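Calladeo: frequently asked questions

We receive many of the same letters about our folding work, so Kátia Bittencourt and Vanderleia Prado have collected the answers on one page. If your question is missing, please write to us through the contact form of the Pliltham group. We read the messages on Sunday evening.

What is Calladeo?

Calladeo is a method for teaching a two-armed robot to fold clothes from demonstrations. A person guides the arms through the task, the movements and the camera views are recorded, and a policy is trained on these recordings. Many groups work in this way. Our addition is small: the policy also predicts how far the fold has progressed, and it may go back to an earlier stage when this value falls.

Why did you choose T-shirts?

A T-shirt is cheap, it is easy to wash, and it has almost no fixed shape. A rigid box can be described with a few numbers, but a sleeve can lie in too many ways. We also wanted a task where a visitor can judge the result without reading our tables.

How many demonstrations do you need?

For one type of garment we use 100 demonstrations. We tried to train with 10 and the policy learned the first fold only. It then held the cloth and waited. We have not studied carefully what happens between these two numbers, and we would be glad if somebody did.

What are the stages of a fold?

We divide the task into five stages: flatten, first side, second side, bottom to top, and placing. The operator does not mark them during the recording. Vanderleia marks them afterwards on the video, and this is the slowest part of our work.

Does each arm have its own policy?

No. One policy controls both arms. In our earlier version, called Norelano, we had 2 separate policies, and they often pulled the cloth against each other. Even a short delay of one arm was enough to lose the edge of the shirt.

What does the work station look like?

It is quite ordinary. The shirt lies on a white table, and the arms reach over it from the near side with two-fingered grippers. The laptop stands on a second table to the right, so the operator can follow the camera views on its screen. We like to have a shirt with a strong colour, such as orange, because the edge is easier to find against the white surface.
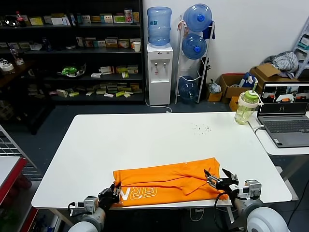
Will it work with a white shirt on a white table?

Poorly, for the moment. The grippers close beside the edge and take nothing, and the progress value remains high for too long. A darker cloth under the shirt helps, but we consider this a temporary solution.

How do you decide that a fold is successful?

Two persons look at the final shirt and compare it with a printed outline. If they disagree, we count the trial as a failure. This is strict – perhaps too strict for creased cotton – but it makes our results easier to compare from one month to the next.

Can I use the recordings?

Yes, for research and teaching. Please mention Calladeo in your text. The next part will be ready in December, with towels and children's trousers.

Is Guthrie the same project?

Guthrie is our labelling tool. It can be used alone, for any task which has stages, and it has its own page with instructions for installation.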